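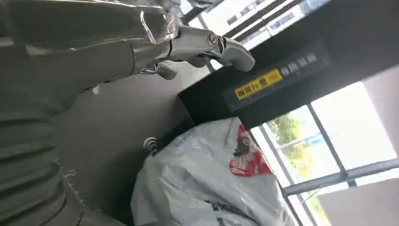

Home Contents Chapters Downloads Discuss

Chapter 8
Can Machines Do the Chores Yet?

A dishwasher does one chore. It was built around that chore, and so were the racks, the detergent and even the shape of many plates. When people ask whether machines can do the chores yet, they usually mean something else. They want one machine that can walk up to a job laid out for a person and get it done.

This chapter looks at that question through jobs that sit close together: folding towels, unloading a cart, and putting parcels through a scanning station. The last gets the most space. It is a shop-floor job, but the hard parts of it turn up in any kitchen or laundry room.

8.1 The soft parcel problem

A cardboard box keeps its shape. A robot can measure it once, plan a grip, and expect the box to be the same size when it arrives somewhere else. A plastic mailing bag with clothing in it offers no such help. It sags and folds over on itself. The label may end up inside a crease, and the corner that looked easy to grab may hold nothing but air. 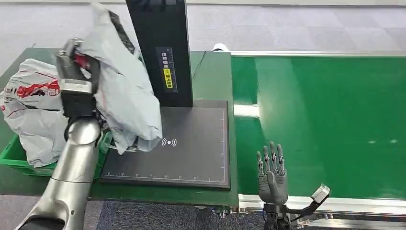

Figure 8.1. A soft parcel held in a gripper at a scanning station. A second bag sits in the green crate to the left, and the conveyor is on the right.

A new worker learns this job in one morning. Take a bag, turn it the right way, lay it on the pad, move it to the belt. Written as instructions for a machine, the same job grows quickly. Which bag is on top? Is that one bag or two? Has the label been read? Is the bag hanging over the edge?

The Zarkumard trial, which we return to in Section 8.4, ran for 20 days in August at a parcel depot in Pinton. On its best day the station handled 618 parcels without help. People on the same station passed that number well before lunch. The robots did well with flat, full bags and poorly with large, half-empty ones. Most stops came from a bag that slid off the pad after it had been let go.

8.2 What counts as "done"

Be careful with reported success rates. A team may count a parcel as done when it is lifted, when it is scanned, or when it reaches the belt facing the right way.

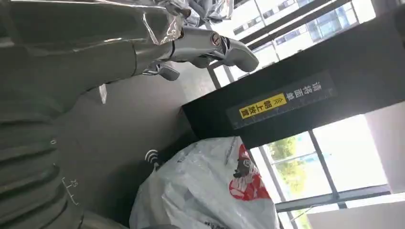

These are different tests, and a machine can pass the first and fail the last. The Fankhauser scale, used in the rest of this book, counts a task only when the next person or machine in line can carry on without fixing anything. Scores drop when it is applied. At Medent, a towel-folding cell lost half its score under the stricter count.

Before reading on, write down 2 chores you did this week and decide where each one would end under the Fankhauser scale.

Comments

reader_tk: Is the Zarkumard data broken down by bag size anywhere? 8.4 only gives totals.

mopandbucket: Used this with my Wednesday class. The "done" section started a long argument about making beds.

Ostrava9: I worked a scan line for years. Half-empty bags are a pain for people too.

We use cookies to remember your place in the book. Accept Manage settings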